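자취 냄비 추천 좀 해주세요 (라면+찌개용)

작성자 밤고구마13
2020년 11월 25일

자취 11개월 차인데 쓰던 양은냄비 바닥이 드디어 시커멓게 탔어요ㅠㅠ 이번엔 좀 오래 쓸 걸로 사려고요. 후보는 Cleltwood 스텐 편수랑 Plasel 코팅 양수 두 개예요. 혼자 먹는데 가끔 친구 오면 김치찌개 끓이는 정도? 인덕션이고 수납장이 진짜 좁아요.

ㄴ 쪽파한단
무조건 스텐이요. 코팅은 금방 벗겨져서 또 사게 돼요. 저도 7월에 Cleltwood 샀는데 아직 멀쩡합니다. 처음에 연마제만 기름으로 잘 닦아내세요.

ㄴ 402호주민
저는 반대요ㅋㅋ 스텐은 계란 한 번 눌어붙으면 그날 저녁이 다 날아가요. 귀찮은 거 싫으면 코팅 사서 막 쓰고 바꾸는 게 속 편함. 그리고 다들 냄비 얘기만 하는데 저는 뚜껑부터 봐요. 유리 뚜껑은 무겁고 떨어뜨릴까 봐 늘 불안해서 은색 민뚜껑만 씁니다. 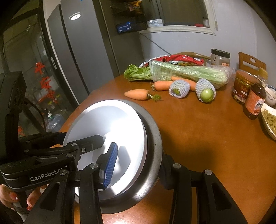

나무 식탁 위 은색 둥근 뚜껑

가볍고 설거지도 편해요. 대신 안이 안 보이니까 라면 물은 두 번 넘쳤습니다...

ㄴ 쪽파한단
찌개는 원래 열어보면서 끓이는 거 아닌가요? 그리고 계란은 프라이팬에 하셔야죠ㅋㅋ

ㄴ 402호주민
설거지 하나 더 나오잖아요!! 자취생한테 그게 얼마나 큰데요

ㄴ 국자두개
둘 다 맞는 말 같은데 수납장 좁으면 편수는 비추예요. 손잡이 때문에 문이 안 닫혀서 저는 결국 가스레인지 위에 그냥 올려두고 살아요. 18cm 양수로 가세요.

ㄴ 밤고구마13
헉 손잡이는 생각도 못 했어요. 방금 재보니까 편수는 진짜 안 들어가네요. 혹시 스텐인데 양수인 거 쓰시는 분 계세요?

ㄴ 쪽파한단
Cleltwood에도 양수 있어요. 손잡이가 뜨거워지니까 장갑도 같이 사세요~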